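Erkell Adds Benchtop Centrifuge and Stereo Microscope Lines to Its Teaching Lab Catalog

Erkell, a supplier of laboratory instruments to schools, colleges and small testing labs, has added two product lines to its catalog for the coming school year. The new items are the Skisow benchtop centrifuge and the Amaral series of stereo microscopes. Both can be ordered now, and the first shipments leave the warehouse in February.

The Skisow centrifuge has a fixed-angle rotor and a speed range of 500 to 3,000 rpm. It is meant for routine work such as separating suspensions, preparing water samples and running classroom blood-typing exercises with simulated blood. The lid locks while the rotor is turning and releases when it stops. Speed and run time are set with two dials on the front panel, and the last settings stay in memory when the power is switched off.

The Amaral stereo microscopes come in fixed-power and zoom versions. All of them have a 20x setting, LED lighting from above and below, and a stage plate that is black on one side and white on the other. The eyepieces adjust for different eye spacing. The zoom version can be ordered with a third tube for a camera.

"Teachers kept asking us for a centrifuge that students can run after a short introduction," said Matilde Garcia, product manager at Erkell. "They also wanted spare parts they could order by the piece. Rotors, lid seals, bulbs, stage plates – all of it is listed separately now."

Erkell tested both lines with its distribution partner Brendeo before release. Each centrifuge model was put through 2,000 start and stop cycles at full load, and the lid latch was redesigned after the first round. The microscopes were checked for focus drift and for wear on the rack and pinion.
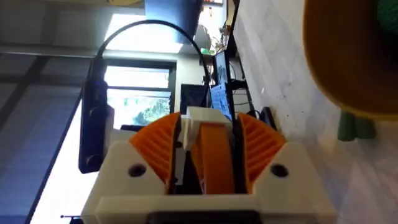
Brendeo will handle orders, repairs and returns for both lines. Schools that already have an account do not need to open a new one. A printed manual is packed with every instrument, and replacement copies can be requested from the service desk.

Both lines carry a two-year warranty on parts and labor. Rotors and light sources are covered for one year. Discounts apply to orders of 20 or more microscopes, and mixed orders of fixed-power and zoom versions count toward the total.

Price lists and data sheets are available from Erkell sales offices and from Brendeo.

Press contact: Matilde Garcia, Erkell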